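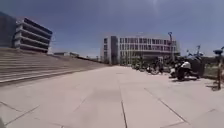 The plaza and the concrete steps along its side, under a clear sky.

The broad plaza at Grorneck will be partly closed for paving repairs this spring, and the wide steps beside it will get handrails for the first time, the district's public works office said in a notice dated Mar 10, 2025.

The work will be done in stages so that people can still cross from one end to the other. A walking route will stay open at all times, although it will move from one side of the plaza to the other as crews finish each section. The first stage covers the strip closest to the foot of the steps.

The district has approved the replacement of 2,974 paving slabs out of those checked during a survey in February. Another 3,757 will be lifted, leveled and put back in place. The survey found slabs that rock underfoot, joints that have lost their filler and a number of spots where rainwater collects instead of running to the drains.

"Most of the surface is sound and there is no need to tear it all out," said Todor Spahić, the engineer in charge of the project. "We are going after the loose ones and the ones with broken corners. Where a slab can be used again, it will be."

New slabs will be pale gray to go with the existing ones. Spahić said they will look lighter than their neighbors at first and should blend in over a couple of winters. The long joints that run across the paving will be cleaned out and refilled, and their layout will not change.

The contract for the paving went to Tulen, a local firm that also rebuilt the sidewalks near the train station. Tulen will keep its materials in a fenced area at the far end, and deliveries will be limited to the early morning. Trucks will not be allowed to drive across finished sections.

The steps are a separate job. They are wide and shallow, and they run along much of the plaza's length up to the level where the buildings stand. Residents have asked for rails there for years, mainly for use in icy weather. The plan calls for 32 rails, set in pairs so that a person coming down can hold on with either hand. The edges of the treads will also be marked with a contrasting strip at each pair of rails.

Between the rails the steps will be left as they are. An earlier proposal would have put planters on the lower treads, but the district dropped it after a public meeting at which several people said they liked having the open steps to sit on. Students eat lunch there when it is warm, and the steps serve as seating for the summer concerts.

Bhardwaj, the design office that drew up the plans, had also looked at adding shade. The plaza has little of it, and the pale paving gets very bright in the middle of the day. The office suggested two rows of trees in sunken beds, but there are water and power lines under much of the surface and the cost of moving them was judged too high. The district has asked for a cheaper version — possibly large movable containers — and expects to see drawings later in the year. No money has been set aside for it yet.

Six benches will be added in the meantime. They will go along the edge of the plaza opposite the steps, bolted down and spaced so that street sweepers can get between them. Two will have armrests and backs, which the senior citizens' club had requested.

Entrances to the surrounding buildings will stay open, the notice says. People going to offices on the upper level should use the steps nearest their door where possible and follow the signs when a section is fenced off. The ramp will not be affected. Cyclists are asked to get off and walk while the work is under way, as the open route will be narrow in places.

Zoria, the café that sets up tables on the plaza in the warmer months, will have its outdoor area moved while the slabs under it are replaced. The district said the café will not be charged for the space during that time. The weekend book market will move to the upper level and return once the second stage is complete.

The noisiest work, cutting slabs to fit around drains and lamp bases, will be done between 9 a.m. and 4 p.m. Water will be used on the saws to keep down dust. There will be no work at night.

Spahić said the schedule depends partly on the weather, as the bedding layer cannot be laid in heavy rain or frost. If the crews are held up, the benches will be put off until the fall and the paving and rails will be finished first.

A map of the stages is posted in the lobby of the district office and will be updated each time the walking route changes. Questions and reports of loose slabs can be left at the front desk during business hours. Anyone reporting a slab is asked to give the nearest building entrance so that the crew can find it.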